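The Slow Return of the Leaf Mold Bin

For many households with a small yard, fallen leaves are still treated as waste. They are raked, bagged and left at the curb, and a few months later the same households buy bagged soil conditioner at the garden center. Leaf mold, the dark and crumbly material that leaves become when left to rot by themselves, does much of the same work and costs almost nothing. Interest in it is growing again, particularly among community gardens with more trees than money.

The Plitidmont Garden Society began its leaf program with a single wire bin beside the tool shed. It now maintains 6 bins, each filled in the fall and left undisturbed through two winters. In its most recent season the society received 885 sacks of leaves from members and neighbors, nearly all of them oak, maple and beech. Records are kept of what arrives, which street it came from and which bin it entered, a practice that has proved useful when a batch turns out poorly.

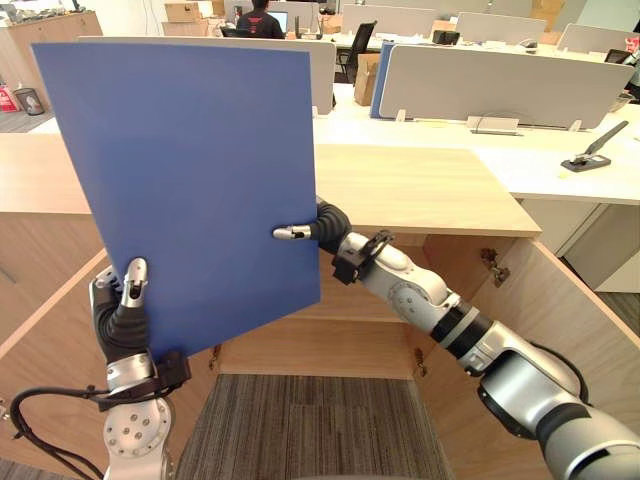 Ashraful Khondokar holds that most poor batches can be traced to dryness. A bin that is packed in October and never watered, he maintains, will look much the same the following October, and gardeners then conclude that their leaves are unsuitable when all they needed was a hose. He recommends soaking each layer as it goes in and checking the center of the pile by hand in dry spells.

His view is consistent with how leaf mold forms. An ordinary compost heap is driven mainly by bacteria, which generate heat and work quickly when supplied with nitrogen. Leaves contain little nitrogen and a good deal of lignin, and their breakdown is largely the work of fungi. Fungi prefer cool, damp and still conditions. Turning the pile does no great harm and can help to spread moisture, but it is seldom essential.

Choosing the leaves

Not all leaves behave alike. Birch, cherry and most maples soften within a year. Oak and beech take longer but give a fine, even product. Thick evergreen leaves such as holly and laurel may take 3 years and are best shredded or kept in a separate bin. Pine needles can also be stored on their own – they rot slowly and are useful as a mulch for blueberries long before they are fully broken down.

Black walnut leaves should be kept out of any bin intended for vegetable beds, as they contain a compound that can check the growth of tomatoes and related plants. Leaves gathered from busy roadsides are also best avoided. The society asks members to remove litter, twigs and any weeds in seed before delivery.

Shredding is the most effective way to shorten the wait. A pass or two with a lawn mower over dry leaves is sufficient, and the small amount of grass collected at the same time does no harm. The society tested two shredders, the Prarkon and the smaller Muvine, and kept the latter because two people could lift it over the garden steps.

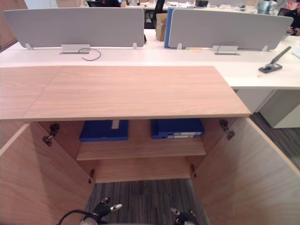

Building and siting the bin

A leaf bin requires no lid and no floor. Four stakes and a length of wire mesh are enough. A bin three feet on each side is a sensible minimum, since smaller piles dry out at the edges. It should stand directly on soil, in shade if possible, and within reach of water. Where space is limited, leaves may be dampened and stored in plastic sacks with a few holes pierced in the sides.

Kiran Shakya, whose plot adjoins the Pandey orchard, has used sacks for several years. "The bins are better if you have the room," she says. "I have a strip behind the garage, so I stack the sacks there and forget them until the second spring."

Levels fall sharply as the leaves settle, and a bin filled to the top in November may be half empty by February. Fresh leaves should not be added at that point if an even product is wanted. It is better to begin a second bin and combine the two later.

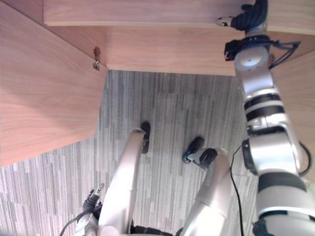
Material that is one year old will usually still show pieces of leaf. At this stage it makes a good mulch around shrubs and perennials, spread two inches deep and kept clear of the stems. After two years it should be dark, light in the hand and pleasant to smell, and may be sieved for use in seed mixes. The society blends it in equal parts with sharp sand and garden compost for general potting.

Leaf mold is low in nutrients and should not be mistaken for fertilizer. Its value lies in structure and in its capacity to hold water, and sandy beds benefit most. Vegetables grown in it will still need feeding – compost, well-rotted manure or a balanced product worked in before planting.

The society will open its oldest bin to members on 8th February, with 200 bags set aside for collection. Members are asked to bring their own shovels and to leave the neighboring bins undisturbed.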